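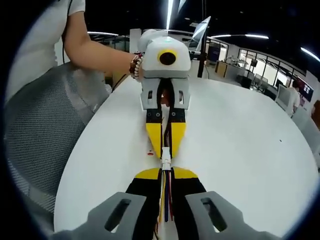

Section 4: Setting Up Your Account and Sending Your First Comment to the Council

Okay, you've got your Pundiven login and you've clicked the link in the welcome email. Nice! This part takes you from a blank account to a comment that's sitting in the clerk's inbox. I wrote most of it after helping my neighbors through the budget hearings in July, so if I dwell on odd little things, it's because somebody got stuck there.

Have these handy before you start: your street address, the agenda item number you care about, and whatever you want to say (a rough draft is fine, you can fix it as you go).

4.1 Tell Pundiven where you live

1. Log in and click your initials in the top right corner.

2. Choose My District.

3. Type your street address the way it looks on your water bill. If you live in an apartment, leave the unit number off for now. The lookup chokes on it.

4. Click Find Me. You should get a ward number and the name of your council member.

5. If the ward looks right, click Save. If it doesn't, click Wrong Ward and pick yours from the list.

Note: The ward lines moved after the last census, and a few blocks on the north side of Iyer Avenue went from Ward 8 to Ward 3. I live on one of those blocks and I still say the wrong number out loud. Trust the map over your memory (and over me).

4.2 Follow a meeting

1. Go to Meetings and find the one you want. Full council, planning, and parks are all on the same calendar, color coded.

2. Click the meeting name, then Agenda.

3. Click the star next to any item you want to follow. You can star as many as you like.

4. Under Alerts, choose Email, Text, or Both.

I picked Both at first and regretted it by dinnertime. Every tiny agenda edit sends an alert, even when the clerk is fixing a comma. Email alone is plenty for most people. If you're following a zoning case that keeps getting pushed back, though, texts are great, especially on the afternoon of the meeting.

Caution: Starring an item does not sign you up to speak. Muthu Pinto from our block starred the parking item, drove downtown, sat through two hours of sewer talk, and then found out he wasn't on the list. To speak in person you need the separate form in Section 5.

4.3 Write and send your comment

1. Open the agenda item and click Comment.

2. Pick a position: Support, Oppose, or Neutral. You can't skip this one. I use Neutral when I only have a question.

3. Type or paste your comment in the box. The limit is 300 words for a regular item and 400 for a public hearing. There's a counter under the box, and it turns red when you go over.

4. Put your main point in the first couple of lines. The summary sheet the council members get shows only the opening of each comment, with the rest on a later page.

5. Add a file if you have one. PDFs and photos both work. Spreadsheets don't, so save them as a PDF first.

6. Click Preview and read it through once more.

7. Click Send to Clerk. You'll see a green bar and get a confirmation number by email.

Note: Pasting from a word processor sometimes turns apostrophes into question marks. Preview will show you. Fix them right in the box, or paste the text into a plain notes app first and copy it again from there.

Caution: Your name and comment go in the public record, and so does anything you attach. Your street address doesn't show unless you type it in the box yourself. Please don't put your phone number in there!

4.4 Change or withdraw a comment

1. Go to My Comments.

2. Click the pencil to edit or the X to withdraw.

3. Click Confirm.

You can do this until noon on the day of the meeting. After that the pencil goes gray and you'll have to call the clerk's office. Ask for Lakshmi Fernandes if you can, and have your confirmation number ready when you call.

Edits replace the old version completely, so if you only want to add a sentence, make sure the rest of your comment is still in the box before you confirm.

Last updated 8/14/22. Speaking in person and joining by phone are in Section 5.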